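Ticket: Stock count in shop does not match stock count in warehouse
Opened: 5 December 2023
Status: Waiting for customer
Product: Badell Stock, version 2

Hello. I sell used shirts and sports clothes from home, under the shop name Trestby. Since the last update, the online shop shows 1,284 items for sale, but the list in Badell Stock shows only 900. I did not delete anything by myself.

What I tried already:
Logged out and logged in again. No change.
Pressed "Full sync" two times. It finishes without error, but the numbers stay the same.
Disconnected the Talavera plugin and connected it again. After this the yellow shirts came back in the list, but with no size and no price.

For some items the system now also shows an error. The message is "Parent record not found".

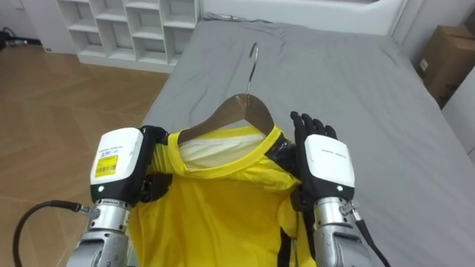
Yellow, wooden hanger

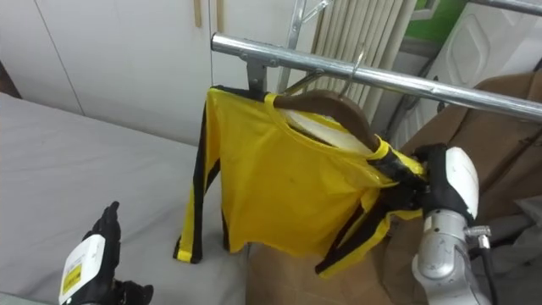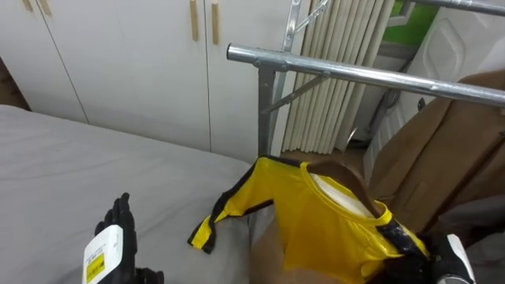

Reply from Drorkness Support:
Thank you for the detailed report. The message "Parent record not found" normally means that the item was imported with an empty product code. Please export your list as CSV and look at column B. If there are empty cells, fill them in and import the file again – but switch off the plugin first, or it will write the empty codes back.

Customer:
I checked column B and it is empty in many rows, all of them added in February. I filled the first page and imported it with the plugin off. These items have their price again, the size is still missing. Should I fill column C also, or wait? I prefer to ask before I change the rest of the file.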